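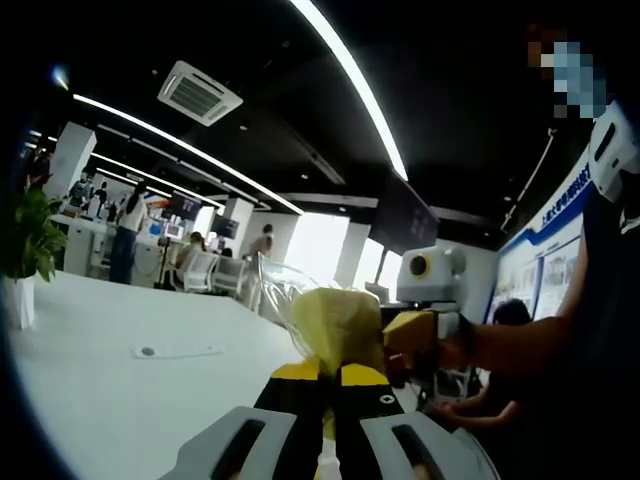 NOTA À IMPRENSA

Cheias em Bastville: rede Skelska cobra plano de habitação e fim das licenças em área de várzea

Bastville, 30/11/20

A rede Skelska, que reúne associações de moradores e sindicatos do vale do Karkura, divulga hoje seu levantamento sobre as cheias deste mês. Balanço parcial: 2,889 pessoas fora de casa, 32 ruas sem água tratada, 4 postos de saúde fechados. Números podem mudar ao longo da semana.

A chuva foi forte, sim. Mas a água entrou primeiro onde sempre entra: bairro Yatsenko, margem esquerda, casas construídas em terreno que a própria prefeitura loteou e vendeu barato. Drenagem prometida em maio, obra parada. Galeria da rua principal entupida desde antes do inverno.

"Chamam de desastre natural e encerram a conversa. Quem mora na parte alta perdeu a luz por uma noite. Quem mora no Yatsenko perdeu a casa", afirma Kohei Yoshida, porta-voz da rede. "O rio não assinou licença de loteamento."

O que a rede reivindica

- Aluguel social imediato, sem exigência de escritura. Boa parte das famílias só tem contrato de gaveta.
- Suspensão de novas licenças na várzea do Karkura.
- Publicação do contrato da drenagem, com os aditivos. Pedido protocolado duas vezes, sem resposta até agora.
- Representantes dos moradores no gabinete de crise, com direito a voto.
- Nenhuma remoção forçada. Reassentamento a menos de 40 minutos do local de trabalho.

Situação nos abrigos

Duas escolas e o ginásio seguem recebendo famílias. Falta colchão, falta fralda, falta remédio de pressão. Roupa já tem bastante, por favor não mandar mais por enquanto. As cozinhas coletivas funcionam no almoço e no jantar, a do Yatsenko precisa de gás e de panela grande.

A prefeitura anunciou uma linha de crédito para reconstrução. A rede considera a medida insuficente: quem perdeu tudo não tem como assumir dívida, e inquilino ficou de fora do texto.

Assembleia aberta

Na quadra do Yatsenko, às 19h, logo após a reunião com a defesa civil. Imprensa pode entrar e gravar. Pedimos apenas que não filmem crianças nos abrigos sem autorizaçao dos responsáveis.

Levantamento completo, por rua, disponível a pedido. Entrevistas: falar com Kohei Yoshida, na sede da Skelska, de manhã de preferência.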